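Desk telephone

A desk telephone is a telephone made to stand on a table or desk, with a handset joined to the body by a coiled cord. It is still a familiar sight in offices and waiting rooms, and in a good many homes too, where it often shares its table with whatever else has gathered there — a vase of flowers, say, or a bottle of water.

The coil lets the cord stretch during a call and draw itself in again afterwards, though with the years it does tend to sprawl.

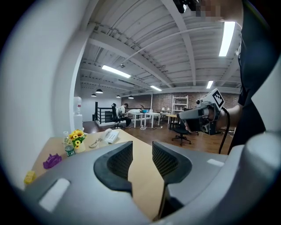 White desk telephone with a grey keypad, and sunflowers close by
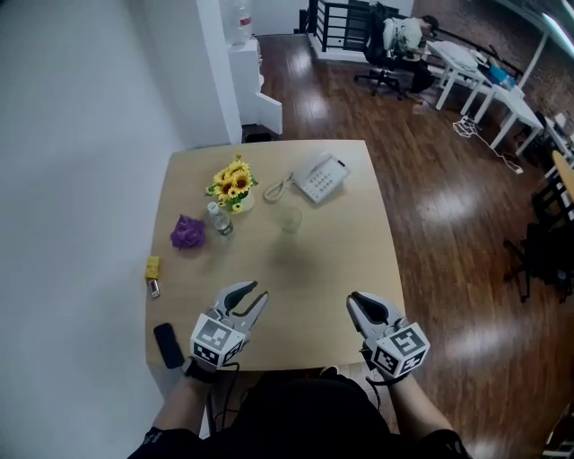
Miyuki Ogura has written that a cord left dangling from the handset for a minute or two will patiently unwind its own twists, and that she would sooner do this than buy a new one. Older cords, being stiffer, may need several turns by hand as well.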